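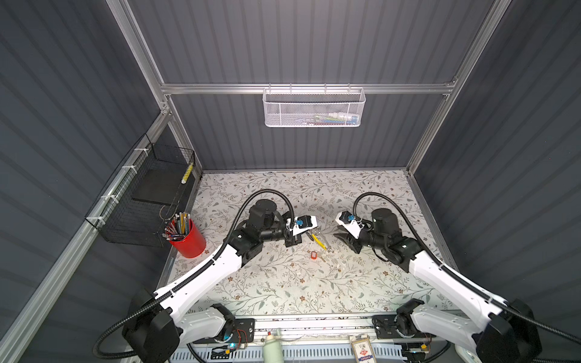
Slavica Spahić has strong views on pen cups. She has been sorting out small work tables in Wamness since October, and she begins with whatever holds the pencils.

"People buy a lovely cup and then fill it until they can't get anything out," she says. "I like a full cup, mind you. A red one, so you can find it. But you should be able to pull out one pencil without bringing up four pens."

Her second rule is to use the walls. She hangs a white mesh basket from the back rail on small hooks, and fixes a black wire one at the side with cable ties. "Hooks are for things you'll want to move. Ties are for things you won't. The black one has a flat pad in it and it can stay where it is for years."

What about the pencil standing up in the corner of it?

"The stripy one? There's always one pencil that lives apart from the others. I leave it alone." 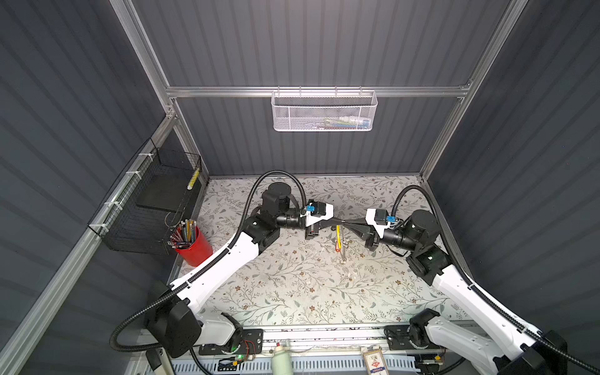 She puts a patterned cloth on every table she does – leaves and little brown flowers, for preference. A plain white one shows every mark, she says, and a dark one hides the small bits that you need to pick up. She shakes it out when she has cleared the table, and doesn't iron it.

Keys are harder. Spahić spent a year at Nikolovski, a hardware shop in Minley, and still has a drawer of split rings from those days.

"A ring catches on another ring, and then you've got a chain. I undo them one at a time and put them back singly. It's dull work and it's bad for your nails."

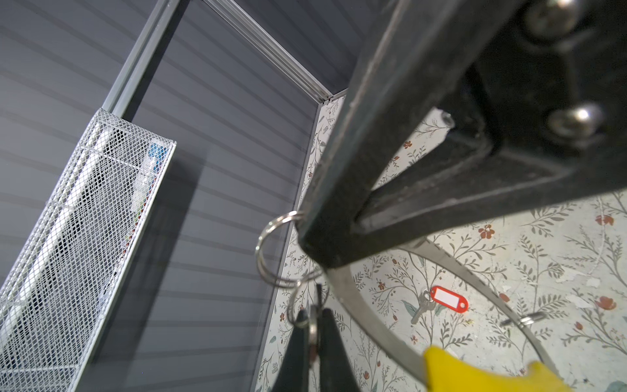

Split rings, one dangling just below the other and partly overlapping it.Does she label anything? "No. If the place is right you don't need to read it."

Tools with handles go down last, near the front, where a hand will reach them. She prefers bright handles, yellow above all, and says her colleague Eino Honkanen paints his own when they come in black. "He does them in the yard. They look terrible and he never loses one." 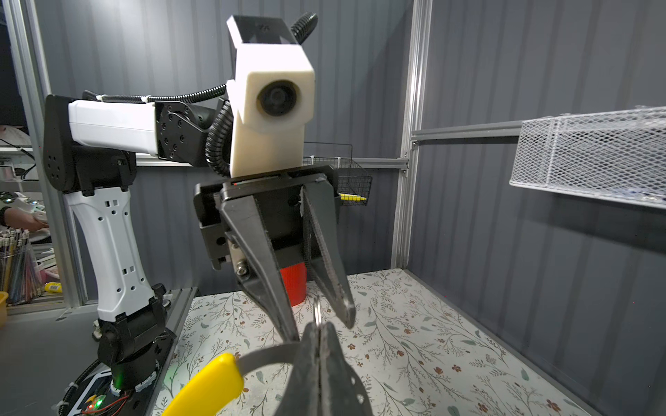

Yellow handle, grey metal strap, and a red shape further back on the cloth.

Her next job is a sewing table in Stumard. She has asked the owner to leave it exactly as it is until she gets there.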